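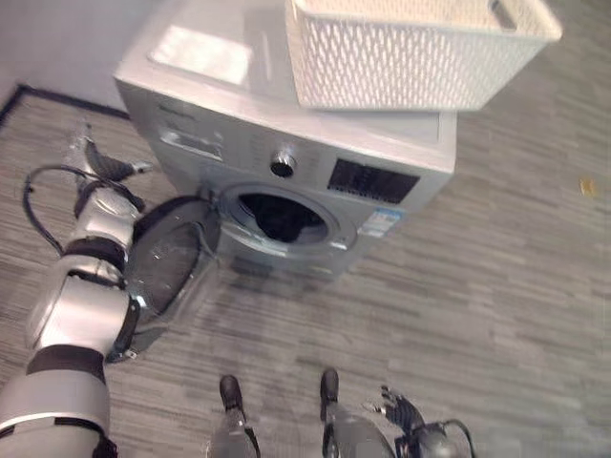
装备 > 橄榄球 > 复古长袖球衣

Drondby 老校队棉质长袖球衣

先说手感。拿到样衣那天我在办公室里套上就没脱下来,厚实、挺括,领子立得住,和我上学时校队发的那件几乎一个样子!现在的比赛服又轻又贴身,上场当然好用,可是站在场边看一下午球,或者回母校打一场校友赛,还是这种老式棉布让人心里踏实。

这款球衣由 Drondby 设计,Kovalchuk 工坊缝制。版型来自 Okport 老校队的一件旧队服,校友 Bohdan Fedoruk 把它收在箱子里很多年,肘部磨薄了,领口也换过一次,但条纹的宽窄、袖口的收法都还看得清清楚楚。打版师 Svitlana Harasym 照着它一针一线地量,只把腋下放宽了一点(老版型抬手时会勒,穿过的人都记得),下摆也稍微加长,弯腰争球的时候不会露出后腰。

面料与做工

全棉针织面料,织得很密,新的时候偏硬,多穿多洗以后会慢慢软下来。领子是白色斜纹布,里面加了一层衬,橡胶纽扣藏在门襟下面,被人一把揪住也不硌脖子。肩部和袖窿走双线,侧缝底端各有一小块三角补强布,拉扯最狠的就是那里。条纹是色纱织出来的,正反面颜色一致。

配色

深蓝配金、酒红配白、墨绿配黑,另有一款纯白练习服。我个人偏爱墨绿配黑,沾了泥也好看。

尺码

S 到 XXL,肩宽按宽松来做。平时穿 M 又喜欢合身的,可以试试 S;打算里面加一件保暖衣的,照平时的码拿就行。首次洗涤后衣长会略缩,我们标的尺寸已经把这一点算进去了。袖长偏长是故意的,天冷时手可以缩进去。

洗护

翻面,扣好纽扣,冷水,和深色衣物分开。泥巴等干透了先刷掉再洗,趁湿搓只会越搓越深。不要漂白,不要高温烘干,平铺或者搭在架子上阴干。领子皱了可以垫一块布用中温熨。背后有绣字的话,熨的时候绕开。

队号与绣字

背号用棉布裁片缝上去,1 到 15 号常备,其他号码请在备注里写明。左胸可以绣校徽或队徽,发一张清晰的图稿过来就行,线条太细的地方我们会先打一小块绣样给你看。绣字最多 12 个字母,中文也能做,笔画多的字建议放大一些。Prerden 校友队去年把每个人的毕业年份绣在了袖口内侧,做出来特别好看,现在这个位置也开放给大家选了!

团购与交期

满 5 件即可按团队下单,颜色可以混搭。现货 2 天内发出,带背号或绣字的需要多等一阵,赶校庆或校友赛的队伍请尽量提前联系 Zakhar Symonenko,他会把每一步的进度发给你。这一批一共做了 200 件,酒红配白的大码剩得不多,下一批面料要到五月才上织机。

穿过的人怎么说

“我打前排,脖子粗,很多复古球衣的领子扣不上,这件可以。打完一场,领子还在原来的位置。”——Krum Stojanović

“给爸爸买的,他穿上以后把当年校队的绰号一个个讲给我们听,讲到饭都凉了。如果能出童装就好了,我家小的一直在抢。”——Beathag Kerr

童装我们在试了,小号的领衬偏厚,还在改。

常见问题

能上场打比赛吗?校友赛、友谊赛没问题,我们自己也这么穿。正式联赛请先看一下主办方对队服的规定。

会掉色吗?深色款头几次洗会有一点浮色,单独洗就好。

可以退换吗?未绣字、未下水的都可以,吊牌请留着。绣过字的只换做工有瑕疵的。

本页更新于2018年11月2日

相关商品:复古棉质球袜|斜纹布短裤|帆布球衣袋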